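Speaker notes, Tumora library night, June 26, 2022

Slide 1. Hello
Thank Xóchitl Hinojosa for the invite (wave at her!). I'm going to talk about junk drawers and how I finally cleared out my aunt's house on Aguirre Street.

Slide 2. The drawer
I found 439 rubber bands in there, yes I counted, I was avoiding the attic. Pause for laughs, drink some water.

Slide 3. My 20 minute rule
Set a timer, do one drawer, stop. Tell the story of the November I ignored this and ended up crying over a gravy boat.

Slide 4. Small stuff
Everything little goes out on the kitchen table first, on a patterned plastic tablecloth if you have one, so it wipes clean. Ask who's got a drawer like mine – hands up!

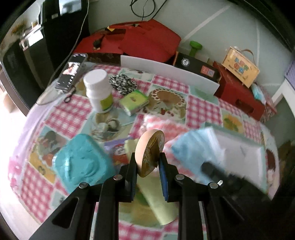

Slide 5. Letting go
Three boxes: keep, give, ask my sister. Read her text about the button tin, then take questions.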